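Savchuk Rehabilitation Community Board
Forum: Injury Recovery and Return to Work
Thread: Requesting a change of therapist partway through a treatment plan

hallwright_m
Member

Good afternoon. I am recovering from a shoulder injury sustained in a rear-end collision and have been attending the Okotia clinic since October. My plan was approved for a set number of visits. The therapist who performed my assessment has moved to a different location, and the replacement has set aside the exercise program in favor of manual treatment only. I would like to know whether a patient may request a change of therapist without having the plan reassessed from the beginning. The approved amount is $1,980, and I have used a little more than half of it.

pdx_lumbar
Senior Member

Welcome to the board. In my experience the plan belongs to the clinic and the patient together, and the individual therapist is listed only as the treating provider. My own clinic changed the name on the form and continued. I would put the request in writing and keep a copy.

Please also ask for the discharge notes from the first therapist. They should show your range of motion at the last visit, and the new provider will need those figures.

grantley.r
Member

I must respectfully disagree with part of the reply above. My insurer, Flustari, treated a change of provider as a new plan and required a second assessment, which was charged against the same approved amount. I lost the equivalent of four visits. I would advise anyone in this position to telephone the adjuster before speaking to the front desk.

pdx_lumbar
Senior Member

The member may be describing a change of clinic. The original question concerns a change of therapist within the same clinic, and the two are handled differently under most policies.

grantley.r
Member

It was the same clinic and the same building. I accept that other policies may be more generous. Mine was not.

hallwright_m
Member

Thank you both. I have left a message with the adjuster. In the meantime I am keeping up the home portion of the original program, consisting of wall slides, pendulum swings and the band exercises, in the spare bedroom each evening.
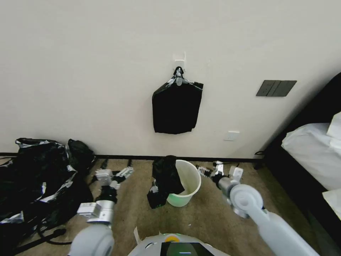 May I continue the home exercises while the change is being decided?

Home exercises that were prescribed in writing generally remain in effect until a provider withdraws them, so please ask the current therapist to confirm this and to note the answer in your chart. If pain increases during an exercise or lasts into the following day, stop that exercise and report it at the next visit.
— Sandamali Amarasinghe, Board Moderator

tollgate5
Member

I agree with the moderator, with one reservation. The band work should not be advanced to a heavier resistance without supervision. I did so in the fifth week after my surgery and was set back considerably. The written sheet gave repetitions but said nothing about when to move up.

pdx_lumbar
Senior Member

That is a fair point. I would add that manual treatment alone is not necessarily a poor decision. A therapist may pause an exercise program if the joint is irritated. Before requesting a change, the original poster might ask for the reasoning. A ten-minute conversation could settle the matter.

grantley.r
Member

A patient who has paid for a program is entitled to that program. I do not believe the burden should rest on the patient to ask why it was dropped.

tollgate5
Member

With respect, a plan is an estimate of care. Mine was altered twice, and both changes were explained to me when I asked. I keep a log using the Clundelix tracker, although a paper notebook would serve equally well, and I bring it to each visit.

hallwright_m
Member

An update for those who replied. The adjuster returned my call and stated that a change of therapist at the same clinic requires a one-page notice and no new assessment under my policy. I also spoke with the current therapist, who had not received the earlier notes. They have now been sent over. The home exercises are to continue at the present resistance, and I have been asked to do them in the morning as well.
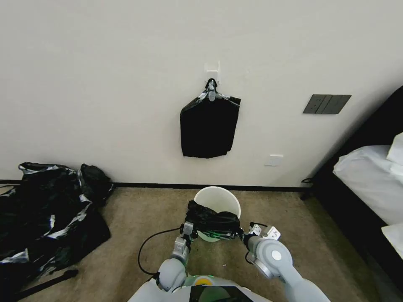

Moderator's Note on Requests of This Kind

Members are reminded that policy terms differ and that replies on this board do not replace the advice of a licensed provider or an adjuster. Claim numbers and provider names should be removed before posting. The thread will remain open for further replies.
— Sandamali Amarasinghe, Board Moderator

grantley.r
Member

I am pleased to read of the outcome. I would still ask the adjuster to confirm it by letter.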